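Ticket 1794: Mixed snack box, packing list does not match contents
Last updated 2022-03-21
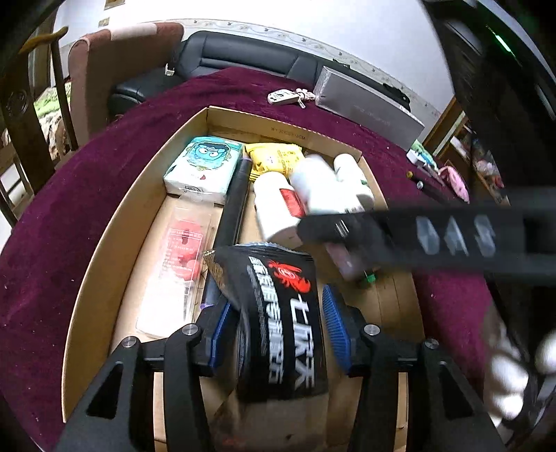 Category: Boxes and packing > Missing or extra items

Opened by Elif Naz Dursun

Hi all! First off, I love the idea of these mixed boxes and I've been looking forward to mine since I signed up with Plavo. It got to Muvholm in great shape, no crushed corners, tape all in one piece. My trouble is with the list. I've got the box open on the table with the maroon cloth and I'm going through it, and the list that came with it reads like somebody else's order. It has tea and crackers on it. I have a black bag with a red crayfish on the front and big white Chinese characters, which I'm thrilled about, but it isn't on the list anywhere. Neither is the pale blue package with the big-eyed cartoon face (my niece has already claimed it).

Reply from Volkan Türkmen, box support

Hi Elif, what a fun one to open! I think you have the right box and the wrong sheet. Could you check two things for me?

1. The number on the shipping label outside the box. Don't go by any print on the inside walls, all the cartons have that.
2. Whether there are white plastic bottles in with the snacks. The tea box doesn't have any bottles.

Please leave everything in the box or next to it until we sort this out.

Elif Naz Dursun

The label ends in 806. The sheet says 200 at the top. And yes, white bottles, one with a red label! Also a clear pouch with red things in it and a yellow packet of something snacky that I'd like to open as soon as you say I can.

Volkan Türkmen

Open it! 806 is the Tevell mix and 200 is the tea box, so the sheets got swapped at the Ağca packing table. I've sent the right list to your email. Go down it with the box in front of you and tell me if anything on it isn't there. Look under the long black cylinder too, small stuff slides under it.

Elif Naz Dursun

Got it, thank you!! Went through the new list twice and it all matches, crayfish bag included. It's the last line on the page, which is why I missed it the first time through. So nothing to send back. One request: could the list have little pictures next to the names? I can't read most of the packets and I'd have been done in 10 minutes.

Volkan Türkmen

Great idea, I've passed it on for the June boxes. Whoever got your sheet will be hearing from me today.

Status: solved, wrong sheet in box
Follow-up: find the 200 box with the 806 list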